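# Kindholm walk-through bag check table

I've been stewarding at Eltwood for long enough to have searched bags on a wobbly pasting table in the rain, so when people ask why I bother selling a proper one, well, that's why! We've hired these out since October and I've now got enough of them to sell as well.

The Kindholm is a folding search table with a raised lip on three sides, so lipsticks and loose change don't roll off onto somebody's shoes. The top is pale grey and matt, which makes it much easier to see what you've tipped out under floodlights. It stands a bit higher than a normal trestle (my back thanks me) and the legs adjust separately, handy if your gate is on a slope like the one at Sketusbridge.
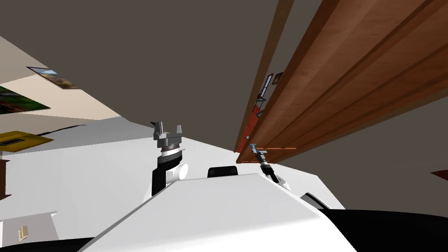
Each table comes with a clip-on divider down the middle, so two stewards can work side by side without muddling up whose bag is whose. Perla Cuevas runs the gates for a Thursday night music club and she uses hers with the divider off, one steward and one very long queue, and says it's fine that way too. I'd still fit it for anything with families coming in – pushchair bags are enormous.

**What you get**

- Table with fitted lip and divider
- Carry strap
- Four rubber feet, plus a spare pair
- Laminated sign saying "Please open your bag before you reach the table"

The sign sounds like a small thing, but I'd buy the table for it. Queues move so much faster when people have already unzipped.

**Price**

£457 each to buy, or £36 a day to hire. If you're taking 10 or more, ring me and we'll sort something out. Delivery is extra unless you're near Eltwood.

A couple of things to know before you order. It's heavy for one person, so please lift it in pairs. The older Onyshchenko dividers don't fit the new top – the clips are a different width – so if you've still got those, tell me and I'll send the adaptor. And do wipe the hinges dry before you fold it away, or they go stiff over winter.

Orders and hire bookings go through Karla Barajas in the office, who picks up the phone from 11 most mornings.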